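The coach to Rundia leaves at 6.30 in the morning, so I did my packing the night before. It's our third trip there with the choir and I've stopped taking a suitcase. One holdall is enough for two nights.

The hall seats 2000, far more than we're used to. Last time the basses couldn't hear the altos at all from the back row. We've been told to stand closer together this year and watch the beat - easy enough until the lights go down.

I still don't know the third page of the Inine piece by heart. There are 31 bars where the tenors have the same note with different words, and I get lost every time. I'll go over it on the coach.

Black for the concert, as usual. 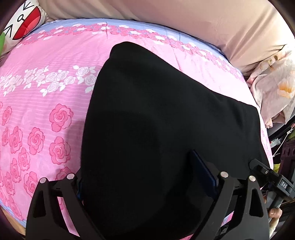

**Tremeck Community Choir - Tenors**

Rehearsals start again in March. Subs are going up to £50 a term.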